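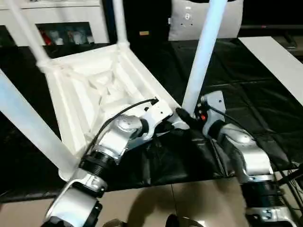

White plastic chair, upside down on a table covered with a black cloth.

Home | Syllabus | Handouts | Reading list | Contact

Print this page | E-mail this page

Tourism Geography, Unit 4
Handout: Seasonality in a small coastal destination

Seasonality means that visits to a place are bunched into certain parts of the year. Most destinations have some of it. We call it a problem when the gap between the high and low months is wide enough to affect jobs, prices and services for the people who live there.

Causes

Natural causes are weather, water temperature, hours of daylight and snow cover. Institutional causes are school vacations, public holidays and the dates of festivals. The textbook treats these separately, but in practice they overlap. Families go to the beach in summer because it is warm and also because the schools are closed.

Case: Lindport

Lindport is a harbor town with a year-round population of 3,637. It has 14 hotels and guesthouses with 472 rooms between them. The ferry to Wemora carried 2,889 foot passengers in the peak month of the year we are using, and it does not run at all in winter.

Points to note from the case:

- The ferry timetable sets the season more than the weather does. May is often mild, but the guesthouses on the harbor side stay closed until the first sailing in June.
- Room rates in August are double the April rates. The two hotels on Menon Street keep one rate all year and have the highest winter occupancy in town.
- Seasonal staff need rooms too. Several owners set aside part of the top floor for workers, so the number of rooms on sale in August is lower than the total given above.
- Day visitors do not show up in the overnight figures. Many of them arrive on the morning boat, eat lunch and leave by 5 p.m.

Compare with Plesora

Plesora is inland and has a hot spring. Its low months are April and November – the gap between the walking season and the winter bathing season. This is called a two-peak pattern. Lindport has a one-peak pattern. Draw both curves in your notes and label the shoulder months.

Common responses

Lower off-season prices, a new event in a shoulder month, conference trade, longer transport timetables. A fifth option is to accept the quiet months and use them for repairs and staff leave. Lindport has tried an October food weekend. It filled the hotels for two nights but had little effect on the rest of the month.

For next class

Read chapter 6 up to the section on carrying capacity. Write one page on whether Lindport should ask for a winter ferry. Say who would pay for it. Bring a printed copy – we will trade papers in pairs.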